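Keeping the Numbers Straight: Wichai Noiphan on Calibrating Kitchen Scales for Bakeries

Thursday, August 24, 2023

Wichai Noiphan has serviced bench and floor scales for 19 years, the last several of them at Asbridge, a repair shop whose customers are mostly wholesale bakeries. He schedules his visits by oven shift, so most of his work is done before six in the morning.

The usual complaint is drift. A baker notices that a batch is running wet, checks the recipe, checks the flour, and calls the shop last. Noiphan would prefer to be called first.

"If the dough changed and the flour lot did not, weigh something you know," he says. "A sealed bag of salt will do. Write the reading on the wall. Next month, weigh the same bag."

He separates drift into zero error and span error. A zero error adds the same amount to every reading and can usually be cleared with the tare key. A span error grows with the load. A scale that reads correctly at 500 grams and 12 grams high at 10 kilograms has a span error, and pressing tare has no effect on it.

"People press tare and feel better," he says. "The display says zero. Zero is one point on the line. You have to look at another point."

His routine begins with the surface under the scale. He checks it with a machinist's level, corrects the feet, and waits while the electronics warm up. He then runs five loads going up and the same five coming down. A difference between the two directions at the same load is hysteresis, and past a certain size it means the load cell has been overloaded at some point.

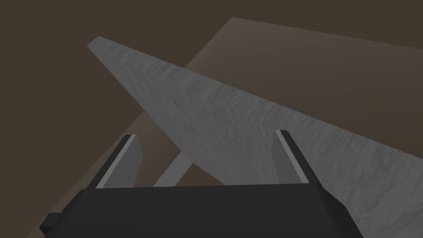

Simulated view: gray slab and gripper against a brown background.

Corner loading comes next. Noiphan puts one test weight at the center of the platform and then near each corner, recording each reading. On a single-cell bench scale the corners should agree within the tolerance marked for its class. If one corner is off, he looks for flour packed under the platform before he adjusts anything.

"Flour and humidity make a kind of cement," he says. "I take it off with a plastic scraper. I have seen people use compressed air, and that pushes it into the cell housing."

At Durow, a bakery that supplies hotel kitchens, he found 219 grams of hardened flour and sugar under one floor scale. He knows the figure because he weighed it on the repaired scale. The corner readings came back into tolerance after cleaning, with no adjustment to the electronics.

Drafts are a smaller problem, limited to the fine scales used for yeast and salt. Vibration is a larger one. A spiral mixer on the same bench will keep a display from settling, and the operator ends up picking a number. Noiphan asks for a separate bench. If there is no room for one, he lengthens the filter time in the settings menu, which slows the display but steadies it.

He keeps two sets of test weights. One travels in the van. The other stays in a closed cabinet at the shop and is used only to check the first. Both go out for certification in July, one set after the other, so that he is never without weights.

"A dropped weight is finished until it has been checked," he says. "It may be fine. I don't know that, so it goes back in the box with tape on it."

On how often a bakery should have its scales serviced, he gives no single interval. A flour scale used on every shift may need two visits a year. One used for packing finished goods can often go longer, unless the goods are sold by weight, in which case local inspection rules apply. He advises bakeries to keep a log with the date, the known load, the reading, and the initials of whoever took it.

His next job is at Rivas, where a floor scale has been moved next to the cold room. He plans to leave it switched on overnight and take the first readings before the door is opened.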